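Home | News | Opinion | Workshop | Suppliers | Contact

We use cookies to remember your settings and count visits. Accept | Manage choices

Buy the hours before you buy the arm

12/03/2021

Every March I sit down with a spreadsheet and try to guess what the robot cell will cost us next year. I have done this for 7 years now and the arm itself has never been the line that hurt. The arm has a price. You ask Banier for a quote, you get a quote, and it stays good until the end of the month. The trouble is in the lines underneath, most of which start out blank.

Our shop packs small moulded parts for Nekach and a few other customers. When we put in the first cell, we budgeted for the arm, the gripper, the guarding and a week of setting up. We left out spare fingers. We left out the second set of fingers for the parts that were a bit wider than the drawing said. We also left out the time of the person who had to stand there and teach it, and that came to 200 hours before we were happy to leave it running over lunch.

So my view is simple. A small firm should put money into simulation before it signs for hardware, and it should show up in the budget under its own name. At present most of us hide it under training or software, where it is the first thing to be cut.

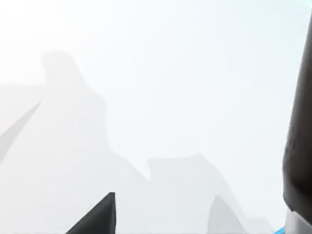
The usual objection is that simulated work looks poor and therefore can't be trusted. I have heard this from people who sign cheques. They see a grey screen with washed-out shapes and they want to know what they are paying for. But how it looks matters very little to us. What I need to know is whether the finger reaches the part, whether the wrist fouls the bin on the way out, and how long the cycle takes. A plain grey model can answer those if the dimensions are right. It can't tell me much about how a sticky bag behaves, and I wouldn't ask it to.

We used Flulus for our second cell, on a yearly licence, with one of our own people on it for 40 hours. In that time we threw out two gripper designs and moved the infeed to the other side. Had we found that out on the shop floor we would have been moving bolted steel.

There is a fair argument against me. A licence runs out and an arm doesn't. If you only ever build one cell, and it does one job, you may be better off paying an integrator and keeping the money. The Lapiņa site did that and they have no complaints – though they also haven't changed their product since.

For everyone else I would set it out like this. Price the arm last. Put down 100 hours of somebody's time first, at what that person really costs you, and protect it. Add the licence, then two sets of fingers, then the guarding. If the total frightens you at that point, it was going to frighten you anyway in the autumn.

I am sending ours in next week with the simulation line near the top. Last year it was on the second page and I had to argue for it twice.

Related
Leasing or buying: what changed for small shops
Spare parts worth keeping on the shelf
How we cost a gripper change
Guarding quotes and what they leave out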